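Pistcombe Makers Help - Student Projects and Competitions

Holding a smooth cylinder with a two-finger gripper: how should our club record and score the task?

Posted by Teder_Robotics_Club

Our club is preparing an entry for the Gritent Student Manipulation Challenge, in the household handling category. The task requires the robot to take hold of a range of everyday items, including smooth upright cylinders and soft fabric goods, and to keep hold of each for the full judging interval of 7 seconds. The club has 16 student members and has been working on the entry since November.

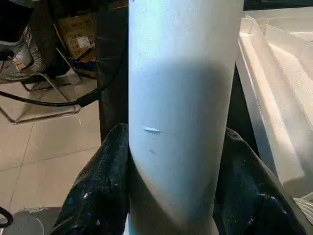
The written rules state that a grip is valid when both fingers are in contact with the item and the item does not turn. They do not say whether a covering over the fingers counts as part of the gripper or as an added aid. The entry form has separate boxes for the two, and an incorrect declaration loses points. The club would also be grateful for advice on the following matters:

How many trials should be logged before the results are considered reliable?
Should wrist camera and head camera footage be submitted together or as separate files?
Is it acceptable to train on the same items that will be used in the demonstration?

The club's budget for the remainder of the year is 700 dollars, and new hardware is therefore unlikely.

3 replies

Posted by Economou_Lab_Outreach

Our outreach program has supported school entries in this category before and can offer the following guidance.

Finger coverings are normally declared as part of the gripper, provided that they stay in place for every item. If the covering is changed between a hard item and a soft one, it should be declared as an aid. We recommend writing one sentence to this effect on the entry form and attaching a close view of the fingers.

With regard to the number of trials, our student teams log 210 attempts, divided evenly among the item types. Failed attempts are kept in the log. Judges have asked to see them in the past, and a team that had deleted its failures was marked down under record keeping.

Fabric items deserve more time than most clubs allow. A soft bag changes shape each time it is set down, and a grip position that suited one attempt may be of little use in the next.
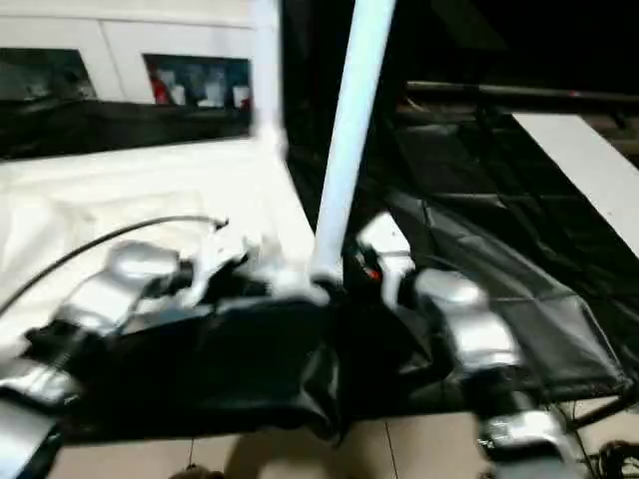 Where two arms are used on a single item, the log should record which arm closed first. Our teams also write down the opening width of each gripper before contact. Students tend to find this tedious - it may be assigned to a different member each session.

Loose cables should be moved out of the reach of the arms before a run begins. This is a scored item on the safety sheet.

Posted by gripfan_pistcombe

Separate files. The upload page has a limit of 3,000 megabytes per file and ours was rejected when we combined them. I am not able to comment on the coverings.

Posted by Pistcombe_After_School_Engineering

We agree with the first reply on most points. On the matter of training items, the rules for our division permitted the same items to be used, but the demonstration had to begin from a position chosen by the judge. Clubs should therefore vary the starting position during practice. The division notes are issued separately from the main rules and are easily missed, and the club may wish to request a copy from the organizers before completing the form.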